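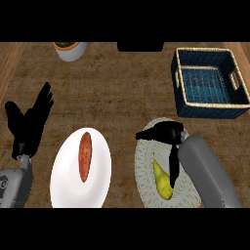 Komanstead sample lot, glassware bench notes

August 2025

Second lot of the Komanstead tumblers and candle holders came in. The sheet in the box says "premium lead-free crystal, strict inspection." Same sheet as in June, and in June the rims were bad. I'll believe the inspection when I find a box without chips in it.

Tumblers first. Wall thickness wanders on the same glass, thick on the seam side and thin opposite. Base is heavy enough to hide it in the hand. Two had a rough spot on the rim you can catch with a fingernail. They call this "within handmade tolerance" but there is a mold seam running up the side, so I don't know whose hands they mean.

Weighed the lot on the small scale. Lightest tumbler 173 g. Spec says nothing about weight, I asked for it twice. Without a number there we have no way to reject a light one.

Candle holders: cup is fine, foot rocks. Ground one flat on the wet wheel and it sat still after that, but we can't be grinding feet on a 500 piece order. Ask whether they fire-polish the foot or just say they do.

Decal: Flolto gold band on the sample vase. Tape pull took off a flake near the overlap. Flolto says it was underfired by the factory, factory says bad decal stock. Both could be right. Don't put this one through the dishwasher test until we get a piece with a known firing schedule, otherwise we learn nothing.

Jallel carton — dividers are too short, glass stands above the card and rubs the lid. Their drop test report shows a pass with no drop height written on it. Not counting that.

Tsai quote is higher per piece but they sent actual cutaways of the base, and the walls look even. Only two pieces though, and anybody can pick two good ones. Want a sealed carton off the line before I say anything nice.

To do:
rim check on the rest of the tumblers
write the weight range into the spec ourselves
ask Jallel for the drop height
new stones for the wet wheel, the fine one is glazed over again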